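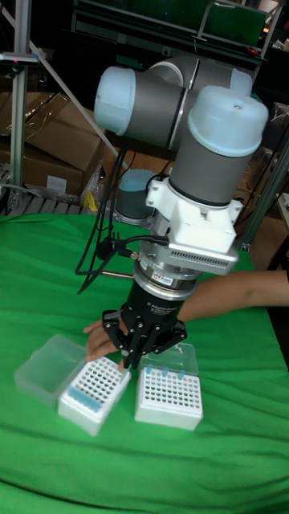 Toltum Chores: data card

Toltum is a set of recorded robot arm episodes covering 11 small chores, some from the home and some from the packing bench. It was put together at the Skimcombe workshop to answer a narrow question: which of these jobs can a single arm on a table finish today without a person stepping in. For most of them the answer is still no, and the labels are meant to show where things stop.

Contents

The release holds 1,992 episodes. Of these, 776 are household chores and the remainder are shop-floor chores. A further split of 184 episodes is held out for scoring and is not counted in the total above. Do not train on it.

Household: folding a cloth, sorting cutlery, closing a lunch box, wiping a tray, putting caps on bottles.

Shop floor: rack to rack transfer, lid opening and closing, bagging screws, stacking cartons, plugging in a connector, placing labels.

Each episode folder has video, joint positions, gripper commands, wrist force readings and one label file. Force readings are raw. Subtract the first reading of the episode before use, or the weight of the tool will show up as contact.

Task notes: rack to rack transfer

The task uses two white racks with grids of round holes and clear lids. The arm has to lift a small blue plastic piece out of one rack, carry it across, and set it upright in a free hole in the other. An episode ends when the piece is released or after a stop.

Fill patterns vary between episodes and are not listed in the label file. Read them from the first video frame. Lid position also varies, and a policy that assumes a fixed lid angle will do poorly.
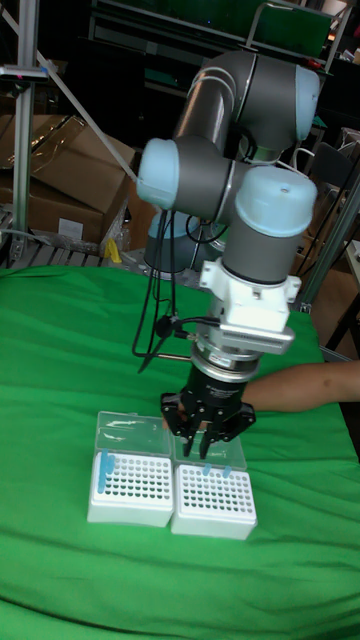 Rack to rack transfer. Gripper above the racks, both lids open, a forearm reaching in from the right.

Picking is the easier half. Insertion fails more often, usually with the piece tilted against the rim of the hole while the arm keeps pushing. The force trace shows this well before the video does. Second most common is a neighboring piece getting knocked by a finger on the way down. Struan Niven relabeled these as "disturbed" in September; older copies of the labels list them as successes.

Label fields

outcome: done, partial, stopped, disturbed
assist: none, hand, teleop
stage: reach, grasp, carry, place, release
note: free text, may be empty

The assist field is the one to check first. "hand" means a person touched or held an object or a fixture at any point in the episode. "teleop" means the arm was steered by an operator. An episode marked "done" with any assist value other than "none" should not be reported as a machine success.

Where the chores stand

Stacking cartons and wiping a tray run unassisted in most held-out trials with the Mavromatis baseline policy. Closing a lunch box and moving pieces between racks run unassisted some of the time and are very sensitive to where the objects start. Folding a cloth and plugging in a connector have no unassisted "done" episodes from any policy we tried. Speed was not scored. On every chore, a person doing the same work by hand was faster.

Known problems

Joint logs and video drift apart slightly in long episodes. Use the script in tools/resync before training on anything with contact.

Clear plastic is nearly invisible to the depth stream. Lid edges come back as holes or as the surface behind them.

Bottle caps were swapped for a larger size partway through collection. The note field says "large cap" where this applies, though Angeliki Tzavaras found a few episodes that are missing it.

Backgrounds are cluttered and were left that way. Cropping to the table gives better results with small models.

Versions

1.2, 2nd February: held-out split replaced, resync script added
1.1: "disturbed" outcome added
1.0: first release

Contact

Labels and splits: Chrysoula Gkikas
Sokitz loader and tools: Colleen Dhillon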